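Consuelo Robles keeps a spreadsheet of things people prop their phones on. It began in November, when her group at Casel started gathering demonstrations for Lirketti, a model meant to learn how to pick up and set down small household objects.

"We thought stands would be the easy week," she says. "They weren't. Some fold, some tip over, and you have to decide where the fingers go."

Each example is recorded by an operator who guides the arm through one short task. The team has kept 1,508 of the 1,754 recorded so far.

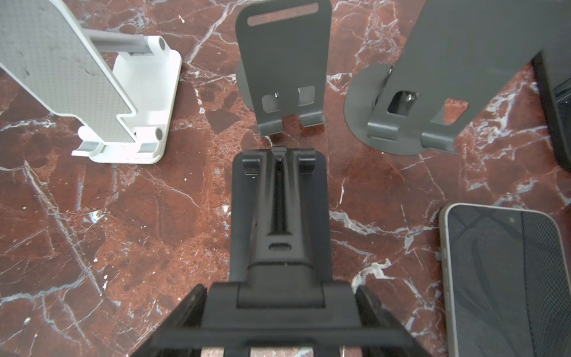 The rest were dropped for bad timing or a missing label. Robles doesn't mind failed grasps, as long as they are marked as failures. "A slip is useful -- the model should see one," she says. "A slip filed as a success does real damage."

Operators switch objects every 20 examples and move everything on the surface before starting again. Robles asks them to leave other stands close by, so the model has to find the right one.

She wants metal and plastic stands in equal numbers before moving on. "Then it's mugs," she says. "We have 27 of those waiting."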